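How to Put a Motion to Your Local Party Branch

Any paid-up member can put a motion to a branch meeting. The steps below follow the rules of the Weslow branch, and your own branch may set different deadlines, so check with the secretary first.

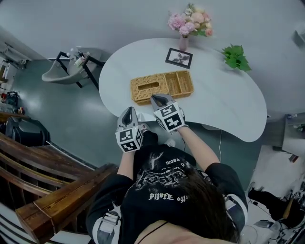 1. Check that you can submit

Your dues must be paid up to the end of August. If you moved recently, make sure your membership was transferred. Members still listed under Boros vote there, even if they live in Weslow now.

2. Write one clear demand

Start with "The branch calls on..." and name who should act: the district executive, the council group or the national board. Put your reasons in a separate paragraph underneath. Only the demand is voted on. Keep the whole text to one page.

3. Find seconders

You need 8 signatures from members of the same branch. Print each name next to the signature. Get one or two extra — names do get struck off when dues are behind.

4. Hand it in

Send the text and the signature sheet to the branch secretary, Katalin Sipos, at least 18 days before the meeting. For the next meeting the deadline is 2020-09-02. Motions that come in later are treated as emergency motions and need a two-thirds vote just to be heard.

5. Present it

The mover gets three minutes. Anyone may then speak for or against, and the chair, Gunther Reinholz, takes amendments in writing only. If you accept an amendment, it becomes part of your text and there is no separate vote on it.

6. After the vote

A motion that passes goes to the district conference in Gostska, where 226 delegates decide on it. Ask who will speak for it there. It can be you, but only if you are a delegate — otherwise agree on someone before the branch meeting closes.

A rejected motion can't be brought back in the same form for six months.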